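Can a machine do the chores yet? (workshop and home)

Home automation board > General > Page 1

benchrat
Posted 10 Mar 2018
Looking for opinions from people who follow this more closely than I do. I run a small furniture shop and live upstairs from it. Between the two I sweep, wipe, sort hardware, fold shop towels, load a dishwasher and put tools back on their hooks. I have a Pliritz floor robot that does a decent job on open floor and a bad job under the bench. Is there anything I can buy now that picks things up and puts them away? Not a kit.

tallow_k
No. Next question.
Less short answer: vacuum, mop, mow. Those work because the machine never has to hold anything. Once it has to grip, you are paying factory money for something that wants the same part in the same spot every time.

oxbowlane
I'd disagree with some of that. We put in a Clekholm arm at work last May and it loads blanks into a drill press from a bin, and the bin is not sorted. It drops one now and then and picks it back up. 15 hours a day, two people's worth of dull work.

tallow_k
Blanks are all the same shape. Ask it to fold a towel.

oxbowlane
Nobody bought it to fold towels. OP asked about shop work too. 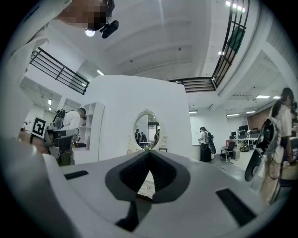 mirrorfinish
Teaching is the part I'd watch. The old way was a guy with a pendant moving the arm point to point, and every new job meant starting over. With hand-held grippers a person does the chore with the tool and the software learns from that. You need a lot of people doing it, in a lot of different rooms, and the rooms should have ordinary stuff in them. Cubby shelves, office chairs, desks with monitors, a big oval mirror with people reflected in it. A mirror like that would confuse the Alarcón unit we tested, which tried to drive into one. So if you ask me when a machine will put your tools away, I'd say when it has been shown enough shops that look like yours. Years, but I wouldn't say decades.

benchrat
Does the square pattern on the gripper do anything for the robot later, or is it just for the recording?

mirrorfinish
A marker like that is normally there so a camera can work out where the tool is and how it's turned. I don't know that particular setup so I won't guess past that.

gusset19
I have tried the Mevitz countertop thing that was supposed to load dishes. Sent it back after 2 weeks. It could do plates if I stood them up first, and at that point I had already touched the plate. Forks were hopeless. Support was polite about it.

tallow_k
Which is my point. You become the robot's helper.

oxbowlane
You become the helper for a home machine. On the floor at work you set the bin down and walk off. Different thing. I think people mix up the two and then say robots don't work.

benchrat
OK, fair. What did the Clekholm cost to run, not to buy?

oxbowlane
Gripper pads wear out, that's the main one. We've changed them twice. Power is nothing. Somebody has to wipe the camera because of the cutting oil.

gusset19
For a one-man shop I'd buy a better dust collector and keep folding your own towels.

benchrat
Probably what I'll do. I'll raise the bench a couple of inches so the Pliritz fits under it and see how that goes.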